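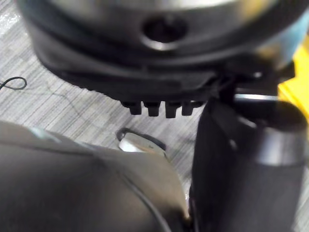 *Droltley open day, Soltusness, July*

I had been meaning to get to the Droltley open day for years, and this summer I finally managed it, mostly thanks to my friend Szu-yu Fung, who booked the places for both of us back in spring and then reminded me so often that I had no excuse left. We took the 326 bus out from Sarkside, which winds through what feels like every back street in the county before it gets going, and I would recommend the left-hand seats if you like looking at water. The stop is at the bottom of the hill. Wear shoes you can walk in.

For anyone who doesn't know it, Droltley is the old furniture works in Soltusness, the one with the long brick front, and these days the building is shared between several small workshops. Once a year they open all the doors and let people wander through. You get a guided walk first, in groups of 18, and after that you can go back to whatever you liked best and stay as long as you please, which for me turned out to be most of the afternoon.

Our guide was Hiu-tung Hsieh, who has worked in the building long enough to remember when the top floor was full of chair legs. She has a lovely unhurried way of talking, and she let people touch nearly everything, even the children, who had very sticky hands by then from the lemonade table. She started us off in the upholstery room. I could have listened to her on the subject of horsehair for an hour! There was an armchair stripped right down so we could see how the springs are tied, each one knotted to its neighbors, and she had one of the younger visitors press down in the middle with both hands to feel how the whole seat moves together. I have sat in chairs all my life and never given that a thought.

From there we went along the corridor to the repair shop, where people send in kitchen chairs and small tables from all over. The joints get taken apart, cleaned of old glue, and put back together, and the slow part is the waiting. Someone in our group asked what the most common problem was, and the answer was people leaning back on two legs. There was a good deal of guilty laughter at that. Szu-yu asked about her grandmother's sewing table, which has had a wobble since before either of us was born, and got a proper, patient answer with a little drawing on the back of a leaflet (she has since tightened the thing up and reports that it is much better, though still not perfect).

The finishing room was my favorite. It smells of beeswax and orange peel, and the light comes in from the north so they can judge the colors properly. We each got a scrap of oak and a cloth and were shown how to put on a thin coat of wax, then told to leave it alone for 20 minutes, which is harder than it sounds when you are proud of yourself. My piece is now on the kitchen windowsill holding up a pot of basil.

Lunch was in the yard. The bakery stall, Lo, had come up from the harbor and sold out of the onion rolls early, so go there before the tour if you can. We had the last of the plum cake instead and shared a bench with a couple who had driven over from the coast to look at bed frames. They had brought a tape measure and a list, and I admired them for it. I had brought nothing but a water bottle and an umbrella I didn't need.

A few practical things, for next year:

- Entry was free, but the guided walk has to be booked, and the morning ones fill up quickly.
- The stairs to the top floor are steep. There is an elevator at the back of the building, and you should ask at the front desk for it.
- Bring cash for the stalls. A couple of them took cards and the rest didn't.
- The offcuts bin by the side gate is worth a rummage — I came away with a nice bit of walnut.

We caught the late bus back, sunburned and smelling faintly of wax, and Szu-yu fell asleep before we reached the bridge. The dates for next summer go up on the board in the entrance hall in spring, and Hiu-tung said the weaving workshop should be moved in by then, so I'd like to see that too.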